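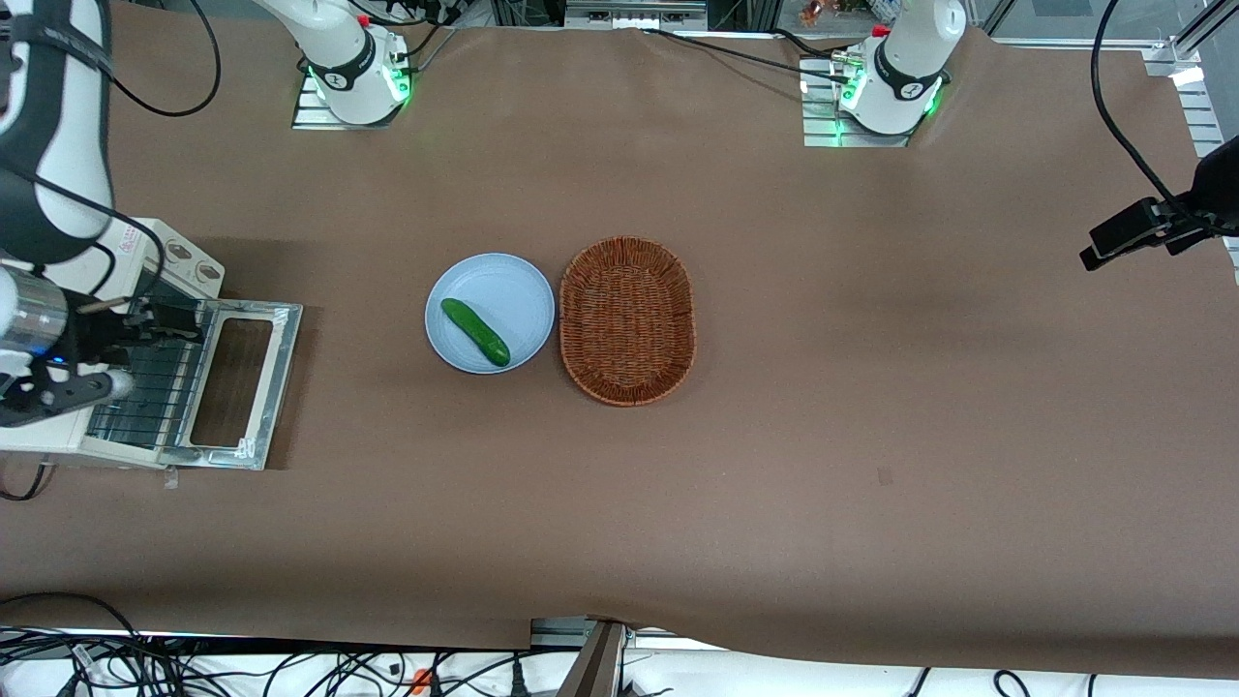

By Naledi Magagula | Food & Neighborhood | 4 min read

Cucumber season has landed, and I have the crisper drawer to prove it. I stopped by the Cillow Street kitchen on a July morning to see how the new Plate Swap is going, and I came home with a bag so heavy the handles gave up on my front steps.

If you missed the notice, the Plate Swap is the summer project Zinhle Mathebula started with the folks at Nimard Community Garden. You bring whatever your plants are throwing at you, you put it out on the table, and you take home something you didn't grow. No money, no sign-up. The tables get covered in brown paper (Zinhle buys it by the roll, and she swears by it for catching dirt), and people bring their own dishes and baskets from home. I love this part! A cucumber on a pale blue plate looks like dinner, and the same cucumber in a grocery sack looks like a chore. I'd have taken that one home on looks alone, glossy and dark green with those little bumps on the skin.

The bumps, by the way, came up at the table. Annatjie Radebe has been growing cucumbers out on Chukwu Road since before I moved here, and she told me to pick them while they're still firm and dark. Once they start to go yellow the seeds get big and the middle turns watery. She checks her vines at 7 in the morning and again after supper, and she still finds a monster hiding under the leaves every week or so. Those go in soup.

The garden says 922 pounds of produce came through the swap last summer, when it was still running out of a garage, and they're hoping to beat that by the time the tomatoes finish. Zucchini is already out of control. Please, if you like zucchini, come and get some.

A word about baskets. I have a soft spot for woven ones, and an oval wicker basket with a good thick braided rim will hold a lot more beans than you'd think. Nusrat Bangash is running a little basket repair session in the side room next month, and there are still spots open. She asks for $4 to cover the reed, and you can bring up to 2 baskets. She'll do rims and loose handles, but if the bottom has gone all the way through she'll probably tell you to put a plant in it.

I asked Zinhle what they're short on and she said herbs, plus anything crunchy that isn't a cucumber. Radishes would make her very happy. She'd also like the first 100 families who signed up for the garden newsletter to check their spam folders, as the July issue seems to have gone astray.

My own haul went into a salad with yogurt, dill and too much garlic. Ava, my youngest, ate the cucumbers and left the rest, so I guess that's a review.

The swap runs mornings from 9 until noon through the end of the summer. Use the side entrance on Cillow Street, and bring a plate with your name taped on the bottom if you want it back.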